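News from the sewing room

7 Sep 2025

Hello again, and sorry for the long gap. I had every intention of writing in July and then July went, as it does, in a blur of school summer fairs and a holiday in which I read four pages of one book. But the evenings are drawing in, the big light is on by half past seven and I've got my mending basket out again, so I'm back at the keyboard too.

I wanted to tell you about white shirts this month. I've gone a bit potty over them. It started when my aunt in Dreststead cleared out her spare room and sent me home with a bin bag of my late uncle's work shirts, all white or near enough, and every one with something wrong with it. Frayed collars mostly. A few had gone at the elbow and one had a burn mark the shape of Ireland on the tail. She said I could cut them up for dusters. I couldn't do it! The cotton is gorgeous, that dense smooth stuff you hardly ever find on the high street now, and he'd had them so long that they'd gone soft as anything.

So I've been turning collars. If you've never turned a collar, it's an old trick and a very satisfying one. You unpick the collar from the stand, flip it over so the worn side is hidden underneath, and sew it back in. The first one took me a whole evening and a lot of muttering. I'm down to a bit over an hour now, if the stitching isn't too tiny. Some of these had stitches so small I had to take my glasses off and hold the thing an inch from my nose. You do need to check the underside before you start, because if somebody has already turned it once (and my gran's generation certainly would have) you'll unpick the lot and find yourself looking at another frayed edge. Ask me how I know.

Getting them white again was the other half of the job. They'd been in that bag a good while and most had yellowed along the fold lines and under the arms. I tried a long soak in washing soda, as hot as the tap would go, and left them overnight in the bath, which did not make me popular with the rest of the household. Most of the yellow went. What was left I did again with oxygen bleach and then pegged out on the line for two bright days running. Sunshine does more than anything in a packet, I'm convinced of it. The underarms on three of them never shifted and those are going to be pillow linings, where it won't matter.
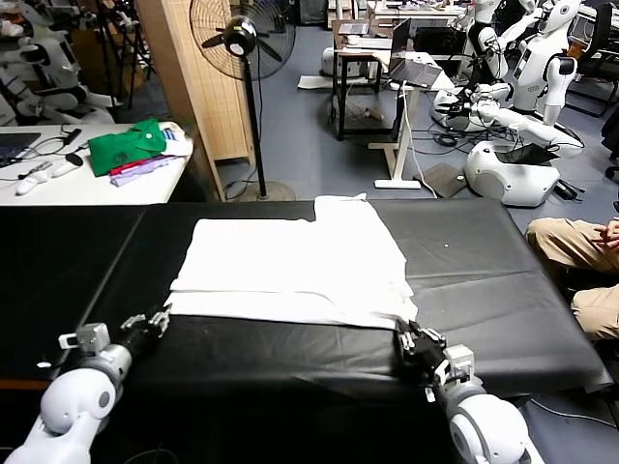 I had a long chat about all this with Capucine Mallet, who some of you will remember from the spring darning evening. She grew up with a grandmother who took in laundry, and she has Views. She's against ordinary bleach on cotton full stop, says it rots the thread long before it hurts the cloth, and that half the seams people bring her have gone for that reason. She also told me off for hanging shirts by the shoulders. By the hem, she says, upside down, and give them a good snap before you peg. I've been doing it her way for three weeks and I do think there's less ironing, though I might just be frightened of her.

On ironing: collar first, underside and then top, working from the points in towards the middle. Then the yoke, cuffs, sleeves and last the body. I'd always done the body first because it's the big easy bit and makes you feel you're getting somewhere, but of course you then crumple it while you wrestle with the sleeves. Iron them damp. If they've dried right out, sprinkle and roll them up in a towel while you have a cup of tea.

Now, thread. I've had a few emails asking what I use for repairs on white and I'm sorry to say it's more trouble than you'd expect. Bright white thread on an old shirt shows up like a road marking. You want something a shade off, and the best way to choose is to lay a single strand across the fabric by a window. I bought a box of mixed old reels from the market stall in Fulley and there are five different whites in there, plus one that's really a very pale grey and has turned out to be the one I reach for most. The stall is run by Demetrius Pennington and he's there most Saturdays, on the left as you come in from the car park. He has buttons too. Take cash.

Speaking of buttons! Please cut them off before you put a shirt in the rag bag. I know you know, but I was in the charity shop last week and they had a tin of shirt buttons on the counter for 30 pence a handful and people were actually queuing. Keep them in sets on a bit of thread. I tip mine loose into a jar and regret it every single time.

A few of you wrote after the last newsletter about the bag pattern, and I owe you an apology. The strap length was wrong. It should have been measured before folding and I'd given it after, so if your bag came out dangling round your knees, it wasn't you. The version on the website has been put right and you can print it again from there. Thank you to the kind person who sent a photo of hers being used as a hammock for a cat. I've shown it to everyone.

The Punumer group starts up again this month, same place as before, upstairs at the library, Wednesdays from seven. It's 2 pounds on the door and that covers the room and biscuits. Bring whatever you're working on. There are two machines you can use but they're both a bit temperamental, so if you've got a portable one and a strong arm, bring it along. You don't need to be any good. Last term we had a man who came every week with the same pair of trousers and I believe they are still not hemmed, but he was great company.

I'm also thinking ahead to December, sorry, I know. We had such a nice time with the swap table last year that I'd like to do it again, with fabric as well as finished things. If you've got offcuts bigger than a tea towel, clean and not too musty, start a bag now. White and cream cotton is especially welcome (you'll have guessed) as I've got it in my head that we could make plain napkins in the autumn and dye them together. Onion skins give a lovely warm gold and cost nothing if you're nice to your greengrocer. I've been saving ours in a pillowcase on the back of the kitchen door and it rustles whenever anyone goes past.

Book of the month is a battered household manual I found at the Theodorakopoulos place on the corner, the second-hand one with the steep stairs. It has 541 pages and seems to have been written by someone who never once sat down. There's a whole chapter on starch. There's a page on how to store linen through a damp winter, with blue paper between the layers, and I rather fancy trying it. The bit on shirts says a gentleman needs a dozen and a careful wife. Well. I've got nine so far, and the cuffs on the last two still to do.

If you've got a shirt you're fond of and the collar's going, bring it on a Wednesday and I'll sit with you while you unpick it. Small sharp scissors, good light, and don't pull.

Happy stitching, and write back if you've got a cure for rust spots. I've tried lemon and salt and it only made me want chips.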